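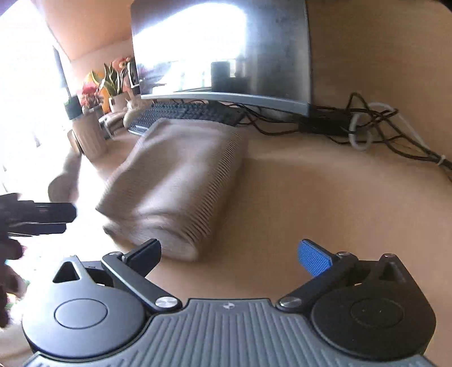
I've been getting a sore thumb from digging with my old hand trowel, and I'd love to hear what kinder souls than me have done about it. We took on a plot at Futcombe in May and the soil is heavy clay, so I'm at it for a good hour most evenings (I do love it, though!). My habit is to hold any tool low down with my fingers wrapped right round it, much like the hand at the left edge of the photo, and I wonder whether that's half the trouble. Would a fatter handle help, or should I learn to hold it differently?
FutcombeGardener

Oh, you have my sympathy, I had just the same when we started on our clay! A fatter handle made a world of difference to me. I wound 2 layers of old bicycle inner tube round mine and it cost nothing at all. Try to keep your wrist straight as well, and push from the shoulder. I also water the bed the night before, a 400 ml jug over each spot I mean to dig, and by morning it gives much more easily. If the thumb still aches after a few weeks' rest, do let the doctor have a look at it, won't you?
Urnik178

Buy a Sernmont trowel, mine's lovely.
ateş_plot

I'd swap hands now and then. You feel a proper fool to begin with and the holes come out all shapes, but the beans don't seem to mind. A hand fork is easier than a trowel in clay too, and you can always tidy up with the trowel afterwards.
beanrow800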